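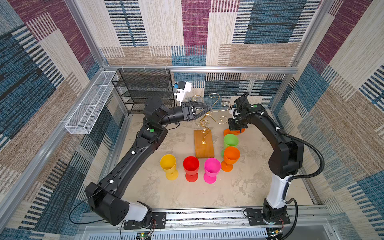 Bukola Adeyemi wrote:
I'd put glasses away the right way up. Upside down they trap stale air and end up smelling, silicone more than glass.

Efe Ogbonna wrote:
That's fair in a cupboard, but mine live on a gold wire rack that hangs them by the foot, so the rims don't touch anything. They're silicone wine glasses, orange and green among them. I got the rack from Hostow in January.

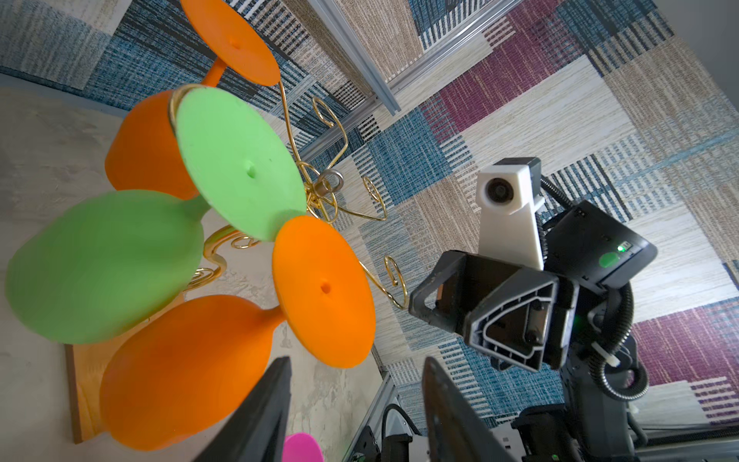

My trouble is the order. If I hang the green one first it tips sideways and gets in the way of the orange one next to it. Silicone grips the wire, so they don't slide in like proper glass would.

Ramil_B wrote:
Do opposite sides first, then fill in the other 2. Mine leant over badly until I did that.

Titilayo Ugwu wrote:
Disagree with Ramil. I go round in order and have no bother. Push the stem right in before you let go.

Bukola Adeyemi wrote:
Still say they'll smell. Mine did after roughly 2 weeks.

Zewditu G wrote:
Were they dry, Bukola? I leave mine on a tea towel for 30 minutes first and they've never smelt.

Efe Ogbonna wrote:
Tried opposite sides tonight. Better, but the green one still leans a bit. Will try Titilayo's way tomorrow.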